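Landlord wants to swap our keys for Lemma smart locks - anyone had these?

gravelpit
Posted in January
Our building is going over to Lemma locks in the spring. Six apartments plus the street door. The letter says it's "at no cost to tenants" and then two paragraphs later there's a 90 dollar fee if you want a backup fob. I have had the same key for nine years and it opens the door every time. What problem are we solving?

Bruvonari_fan
We've had Lemma on the front door for two winters. No complaints. You stop thinking about it after a week. The app shows when the door was opened, handy if you have a dog walker.

gravelpit
Handy for the landlord too. Who else sees that log? I asked and was told it's "secure."

tinroof
I'd push on that. Our old place had the Pullov system and the manager could read out what time I came home. He did it in the middle of an argument about noise. After that I asked for everything in writing.

oldmillroad
Pullov and Lemma are different companies, so I don't see what that proves. Any lock with a log can be misused by a jerk. A jerk with a master key can walk right in and leave no record at all.

tinroof
Fair, but he never had a spreadsheet before.

Bruvonari_fan
The maker claims over 3,000 doors fitted in Varkholm alone. If they were failing left and right we'd hear about it.

gravelpit
Fitted by whom, and counted by whom? That number is from their own brochure. I'd like to know how many are still on the door.

halfstep
Locksmith's kid here, take it for what it's worth. The batteries are what get people. They say 100 days and in cold weather I wouldn't plan on it. Ask whether there's still a keyway on the outside. Some models have one under a cap, some don't. If yours doesn't, I'd say no, or at least ask who comes out at 2 a.m. and who pays them.

And whatever happens, get a spare cut now while your old lock is still in. Put a plain tag on it, no address, no apartment number. People write the whole address on there and then lose it at the grocery store.

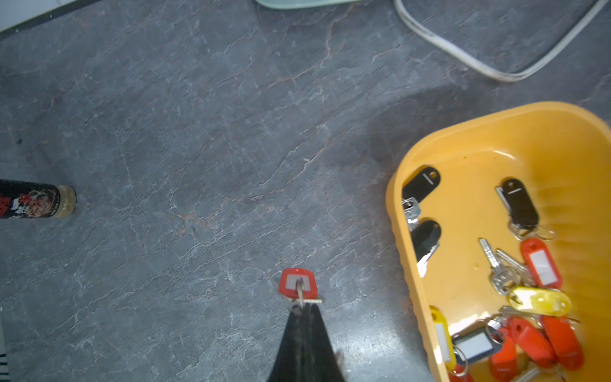

A first name or a color is plenty. Leave it with a neighbor you trust, not under the mat.

oldmillroad
Disagree on the spare. If the cylinder's coming out in spring you're paying for a piece of scrap.

halfstep
It's a few bucks. "Spring" from a landlord can mean fall.

gravelpit
Ours said the boiler would be done by spring too. Getting the spare. I've also written back asking about the keyway and the log. Will post if they answer.

Bruvonari_fan
Still think you'll like it.

gravelpit
We'll see. No reply so far, except a second copy of the same letter.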